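Osbridge repair and recycling drop-off to move to Paterson Street in November

By Kirstin Pollock
Friday, March 1, 2019

Osbridge residents will have a new place to take old computers, televisions and small appliances starting in November, when the town's electronics drop-off moves from the transfer station on Gromstead Road to a former carpet warehouse on Paterson Street.

The town council approved the lease Tuesday night by a vote of 5 to 2. The town will pay $3,530 a month for the building under a three-year agreement, with an option to renew.

The current drop-off is a covered bay at the back of the transfer station. It is open on Saturday mornings only, and cars waiting for it share a single lane with trucks bringing in yard waste and household trash. Public works director Struan Gunn told the council the line has backed up onto Gromstead Road on most Saturdays since last summer.

"People show up with one monitor and sit behind six trailers of brush," Gunn said. "A lot of them turn around and go home, and then the monitor ends up on the curb with a free sign on it."

The Paterson Street building has its own parking lot and a loading dock on the east side. Gunn said the new site will be open Wednesday through Saturday, with evening hours on Thursdays. It will take the same items as the present one: desktop and laptop computers, monitors, printers, televisions, phones, chargers, microwaves and other small kitchen appliances. Refrigerators, air conditioners and anything else containing refrigerant will still have to go to the transfer station.

Fees will not change this year. Computers and phones are free to drop off. Televisions cost $11 each regardless of size, and residents will need to show a current town sticker or a utility bill.

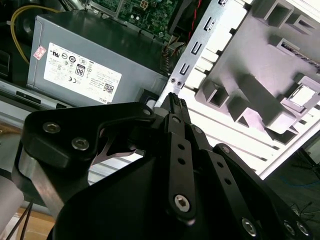

The larger building also gives the town room to sort what comes in. At present everything is stacked on pallets, wrapped and picked up by a hauler, which charges the town by weight. Under the new plan, working computers and those that need only minor repair will be set aside. Power supplies, memory and drives in good condition will be pulled from the rest and kept as spares.

Drives that have held personal data will be wiped or destroyed before anything leaves the building, Gunn said. Residents who want to keep their hard drives can ask for them to be taken out at the counter, or remove them at home first.

Repaired computers will go to students in the Osbridge schools and to people on a waiting list kept by the public library. Library director Rocío Olivares said the list has grown to roughly 200 names, many of them adults who need a computer at home to apply for jobs or take classes.

"We have machines people can use here, but there's a one-hour limit when it's busy, and we close at eight," Olivares said. "If you're halfway through an application, that's a problem."

Olivares said the library will handle the requests and the town will handle the equipment. Anyone with an Osbridge library card can join the list. Computers will be given out in the order the names came in, with one to a household, and each will come with a power cord, a keyboard and a mouse. The library does not plan to offer support after a computer goes home, but it will add a second weekly help session for basic questions.

The building is owned by Pelletti Properties, which bought it after the carpet business closed. Pelletti will replace the roof over the loading dock and bring the restrooms up to code at its own expense before the town moves in. The town will pay for shelving, workbenches and added electrical outlets. Finance staff put that cost at no more than $48,000, to come from the solid waste fund.

The two votes against the lease came from council members Shona Dunbar and Esben Damgaard.

Dunbar said she supports the repair program but thinks the town should have looked harder at space it already owns, including the old highway garage on Mill Lane. "We're going to be paying rent on this for three years at least, and we have a building sitting there with a good floor and a locked door," she said.

Gunn said the garage was considered last fall and ruled out. It has no heat, and an engineer's estimate for adding heat and a fire alarm came in well above the cost of the lease.

Damgaard raised the question of traffic. Paterson Street is narrow between the railroad crossing and the post office, and parking is allowed on both sides. He asked that the lease be delayed until the town had finished a traffic count. The motion failed for lack of a second.

Several people who live on the block spoke during the public comment period. Most asked about noise and early morning truck pickups. Gunn said the hauler will be limited to the hours between 9 a.m. and 4 p.m. on weekdays, and that the limit will be written into its contract. He also agreed to have the parking signs near the post office reviewed before opening day.

One resident asked whether the town would accept items from businesses. The answer for now is no. Gunn said small offices could be added next year if there is space, most likely with a fee and by appointment. Until then, businesses should continue to arrange their own pickup.

The Gromstead Road drop-off will keep its Saturday hours, 8 a.m. to noon, through the end of October. Once it closes, the bay will be used for cardboard, which is now collected in open containers near the gate and often gets rained on.

The town expects to hire two part-time employees for the Paterson Street site. The jobs will be posted on the town website in August, and applicants with experience repairing computers will be given preference. The council will take up the shelving and electrical bids at its next regular meeting, at 7 p.m. in the lower hall of the municipal building.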